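The arm that wouldn't wait

If you came by the Gondotetti booth table in November and found the arm parked with tape over the start button, here's the story. It's a bit embarrassing, but I'd like you to hear it from me first!

We've been teaching the Trolari arm to clear cups. It reaches across the bench, looks through the wrist camera, closes on a cup and takes it away. Easy stuff, or so I thought, and by run 761 I had gotten pretty relaxed about it (too relaxed, we'll get to that). On that run the arm swung in toward the table, the wrist camera stopped sending new pictures, and the arm just kept going. No pause, no beep. It went for the spot where it had last seen a cup, clipped the cup on the side with one finger and pushed it right off the table. Water all over the floor, and my left shoe.

I hit the stop, dried off and went through the log. The camera had dropped out for 6 seconds. The software did notice, because there's a fault 3508 sitting right there in the list, which means "old picture, don't trust it." But somebody (me) had set 3508 to warning only, back when it was popping up every time the arm moved fast and the view got smeary. I was tired of restarting, so I turned it down and forgot I'd done it.

So we had two problems. The smeary view was one of them, and I'd been treating it as a nuisance. The other was a loose camera plug at the wrist, which wiggled whenever the arm changed direction quickly. Put those together with my little shortcut and you get an arm moving blind over a table where people sit down to drink something.
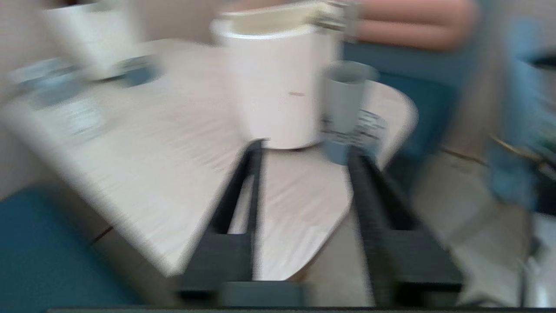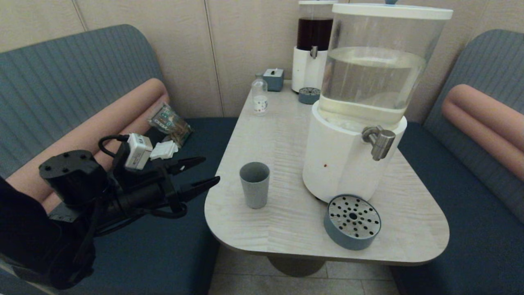
A reader wrote back after I sent the short version around, asking why the arm was allowed to move that fast near a bench in the first place, and whether a person's hand would have been treated any better than the cup. Fair question, and I didn't love my answer. The speed was left over from testing on an open workbench. As for a hand, the arm does stop when it pushes against something hard enough, but a light cup never gets it anywhere near that limit, and I wouldn't want to find out with knuckles.

What's different now: fault 3508 is a full stop again, and clearing it takes a key, so I can't wave it away when I'm in a mood. The plug has a proper clip and the cable has more slack. Top speed near the table is way down, and the arm has to come to a standstill and get a fresh picture before the fingers close. It's slower — a cup that used to take 6 seconds takes 8 — and I can live with that.

I also sent the log to Tokarz, the shop that built our wrist mount, and they're looking at a better spot for the plug. Rirkitz has the same mount on their arm, so if you work over there, please give that cable a tug before your next run. And check your warning list while you're at it. Mine had two more entries I couldn't explain, and I'm still working on the second one.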